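How I Clean Dusty Fake Plants (Without Wrecking Them)

Posted 29/01/2018

I have way too many fake plants. It started with one fern for the bathroom, and then we moved to the apartment in Pliltemdale, where the living room window looks straight at a brick wall, and everything real I owned gave up within a month. So now it's silk and plastic all over the place, and I love it, but wow does it get dusty!

I only do the full clean twice a year, once in November before family shows up and once when I can't stand it anymore. In between I just wave a duster at things.

What you need

A soft paintbrush (a cheap 2 inch one is fine)
A hair dryer with a cool setting
A bowl of lukewarm water with a tiny squirt of dish soap
Two old T-shirts, cut up
A big paper bag and a cup of salt, if you have silk flowers

Step 1: Test for color

Dab a wet bit of T-shirt on the back of a leaf and press. If green comes off on the cloth, that plant never gets water, ever. I learned this with a Dernum ivy garland that left a stripe down my white shelf. It's still there. I put a lamp on it.

Step 2: Blow off the loose stuff

Take everything outside, or into the tub if it's freezing. Hair dryer on cool, lowest speed, start at the top and work down. Please don't use the hot setting. Hot glue is holding half of these plants together and it'll let go on you. Then go over the leaves with the paintbrush, especially where they join the stem - that's where the gray fuzz hides.

Step 3: Wipe or shake

For plastic leaves, dip a rag in the soapy water, wring it out hard, and wipe each leaf from the stem toward the tip with your other hand underneath. Then go over it again with plain water or you'll get a sticky film that grabs even more dust.

For silk flowers, put the salt in the paper bag, stick the flowers in head first, hold the bag closed around the stems and shake it gently for 60 seconds. Tap them off over the sink. It looks ridiculous and it works great.

Step 4: Check the stems

Stems are where the cheap ones fall apart first.
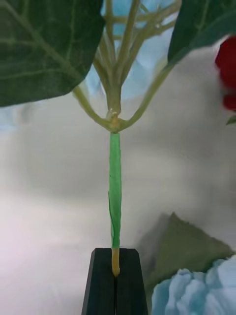 If the tape is coming loose on any of yours, peel back just the bad part, and wrap new florist tape over it at a slant, pulling as you go. It only gets sticky when you stretch it, so really pull! I bought a big pack of the Flikon kind, 14 rolls, and I'll probably be leaving it to my grandchildren.

Step 5: Dry and put back

Stand everything upright in jars overnight before it goes back in its pot. If the pot has moss on top, shake that out over the trash while you're at it. Bend the leaves back into shape a little at a time, and turn the plant so the side that was facing the wall gets its turn in the room.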